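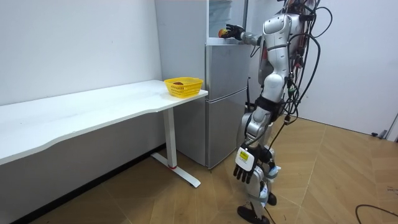
Storing Fruit in a Shared Kitchen
Project report, Household Studies, Predcombe College

Background

The student kitchen in Gekilby Hall is used by residents of two floors. Fruit bought for common use is kept in several places, and a portion of it spoils each month. The project examined whether a fixed storage place would reduce this waste. Work was carried out in August over a period of 30 days.

Method

Residents were asked to complete a short form stating where they usually put fruit after shopping. The forms offered the refrigerator, the top of the refrigerator, the table and the windowsill. A total of 274 entries were collected. Fruit was checked at 5 p.m. each Sunday, and any soft or damaged pieces were recorded and removed.

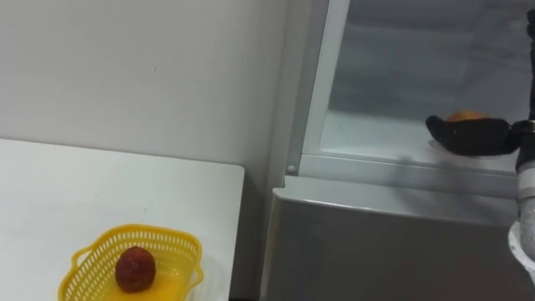 Ripening was the main factor in choosing a storage place. Stone fruit bought firm was left at room temperature until ready to eat and was then moved to the refrigerator. For the first stage, an open container with perforated walls, such as the yellow plastic basket on the white table, was preferred to a closed box. Its side handles also allow it to be carried to the sink. Fruit was placed in a single layer.

Results

Residents reported that the table was the easiest place to check. Fruit placed on top of the refrigerator was often forgotten and accounted for 15 of the discarded pieces, more than any other location.

Recommendations

The top of the refrigerator should be kept clear of food. One basket should remain on the table, and ripe fruit should be moved to the refrigerator each evening.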